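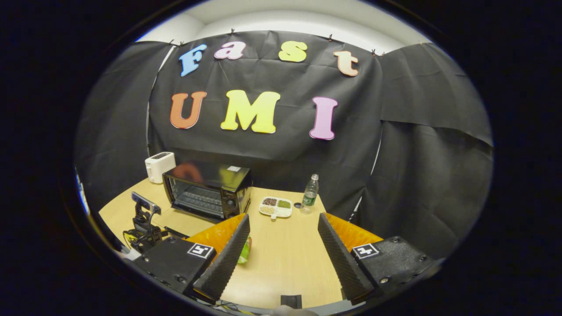

The Drestilham open day ran from ten to four on 13th September, and the old Pivilent paper mill was the main stop. The visit was free, but parking cost $3, cash only.

We started in the pulp room. Two of the big vats are still in place, and the guide let us climb the steps to look in. The mill employed 373 people at its peak and made mostly ledger paper and envelopes. A glass case by the stairs holds pay slips and a foreman's notebook.

The Burden building next door has the drying loft. The floor is uneven and the stairs are steep, so leave strollers downstairs. The shutters on the river side have been repaired and open again. Those on the road side are nailed closed until November.

Lunch was at the Tudose bakery across the bridge. Soup and a roll, slow line, good bread.

In the afternoon there was a sheet-making session. Each visitor made one sheet and could pick it up after an hour on the press. Mine came out thick at one corner. The shop sells packs of the same paper, cream or gray.

Comments (3)

millpond: Is the loft open in winter?

R. in town: Closed from November, according to the sign at the gate.

inkwell2: My grandmother worked in the envelope room. Glad they kept the pay slips.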